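5. Working at the Bedside Table

This section covers arm work at the bedside table in a furnished guest room. Read Section 4 (Base Position and Stop Controls) first. The rules apply to both arms, including the one that is not doing the task.

5.1 Before you start

1. Put the base on its floor marks and lock the wheels. Check that the base cannot be pushed by hand.

2. Clear guests and hotel staff from the room. Only the operator and one spotter stay inside. The spotter holds the stop control for the whole session.

3. Load the Devdale room profile. Do not reuse a profile from another room, even if the furniture is the same model. Beds get moved by housekeeping, and the table usually moves with them.

4. Set the speed limit to 40 percent for the first run. You may raise it after six clean runs in a row.

5. Open the wrist view and bring the fingers together. Look at the fingertips and the two cutouts for cracks or packed lint. Replace a cracked finger before going on.
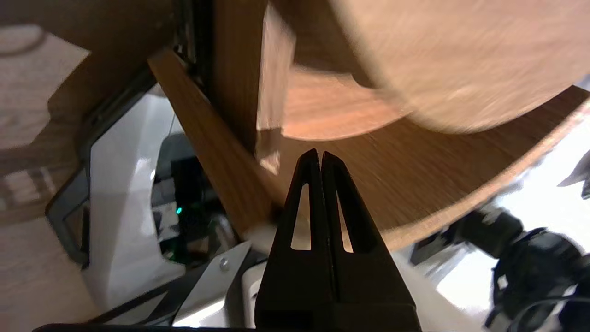 6. Keep a clear gap between the fingertips and any wood surface while the arm is still traveling. Close the gap only after the arm has stopped and the head view has been checked.

CAUTION: Veneer dents easily. Never rest a closed gripper on the tabletop or its rim to steady the arm. The force limit protects the motors. It does not protect the furniture.

5.2 Checking the table

The table in this profile is round, with a raised rim. The rim matters: an arm sliding in low from the side will catch on it. Approach from above the rim and come down inside it.

1. Compare the tabletop with the room sheet. For this profile the sheet lists the desk telephone at the back right and the small white device at the front left.

2. Follow the coiled handset cord by eye from one end to the other. Mark it as a no-go area on the map. A gripper that hooks the cord can pull the handset off its cradle or drag the whole telephone across the table.

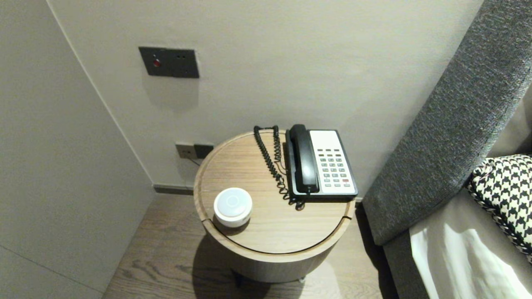
3. Mark the wall plates as no-go areas too. Any cable running from an outlet gets the same treatment, down to the floor. If part of a cable is hidden by the table, mark the hidden part as well.

4. Leave pillows and bedding where the room sheet puts them. Soft items shift when an arm brushes past, so check them again after every run.

NOTE: Chanida Duangkaew keeps the master room sheets for the Boonyarit site. Send changes to her before you edit the profile. Sheets dated before November 26, 2022 do not show cord areas and must not be used.

5.3 Approaching the telephone

1. Bring the arm in from the bed side, away from the handset and its cord.

2. Stop beside the telephone body. Have the spotter call out the position of the arm's own cables — they hang lower than the wrist view suggests.

3. Stay off the keypad unless the task sheet lists a key press. Keep the line disconnected at the switchboard during practice. 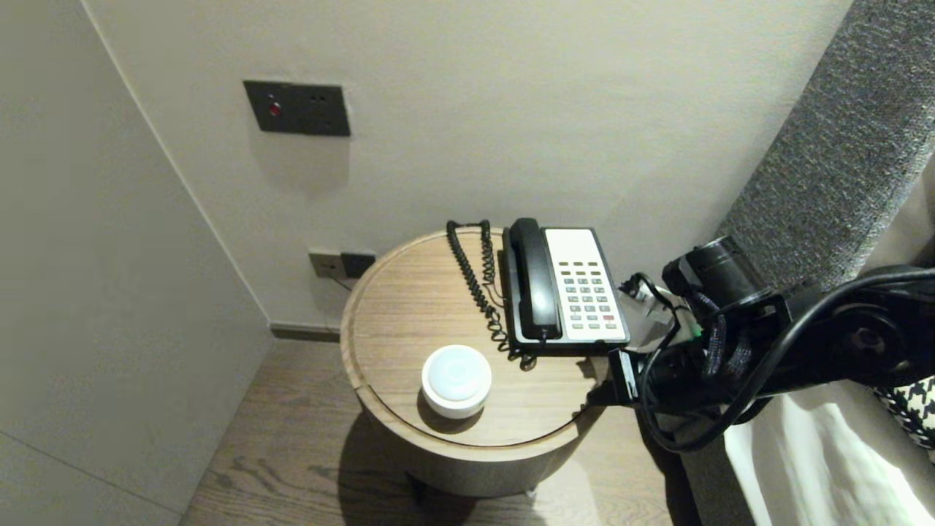
4. Move in with small steps of up to 6 mm each. Pause after each step and check that the telephone has not shifted.

5. If the cord tightens or the telephone turns, stop. Back out along the same path. Do not try to free the cord with the gripper.

5.4 Cables and padding on the arm

Cables on the outside of the housing need enough slack for the wrist to turn through its full range, but a loop that is too large will snag on the rim or the handset. Check ties and padding at the start of each session and log the result. Inspect the padding closely every 100 runs.
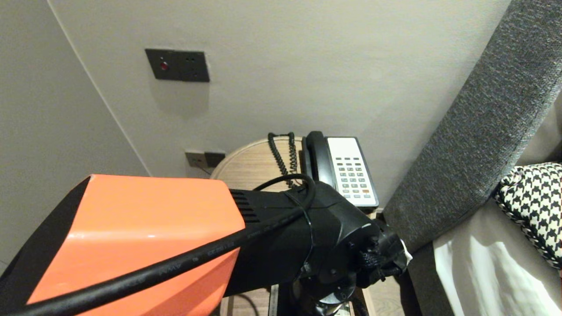
Figure 5-4. Cable loop over the wrist, with the gripper in front of the telephone.

WARNING: Do not reach between the gripper and the headboard while the arm has power. Press stop, wait for the status light to change, and then clear the jam by hand.

When the session is over, raise the arm above the rim before you fold it. Return to Section 4.6 for parking.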